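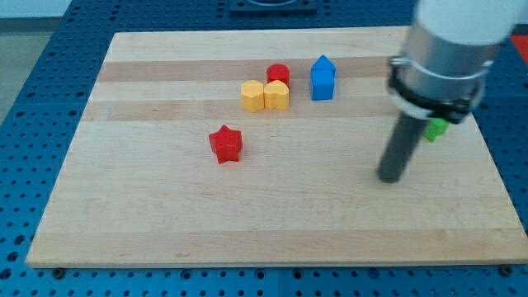 Clavura: council candidates and how they got on

Hello! I'm Boris and I put this dataset together over a couple of winters, mostly at the kitchen table. It covers people who stood for Mostent town council, with one row per candidate per ward (so anyone who stood twice turns up twice).

What's in it

There are 1048 rows in candidates.csv. The columns are name as printed on the ballot, ward, party or independent, votes, and whether they'd held a seat before. Wards.csv has the 9 wards and their old names, which you'll need for anything before the boundary changes in June.

Known problems

Olaniyan ward is a mess, sorry! The paper notices were badly faded and around 200 vote totals were typed in by hand, so please check them before you quote them. Blank means I couldn't find a figure. It doesn't mean zero.

Using it

Do what you like with it, just say where you got it. Corrections are very welcome, ideally with a scan of the notice.

Last updated Thursday, October 6, 2022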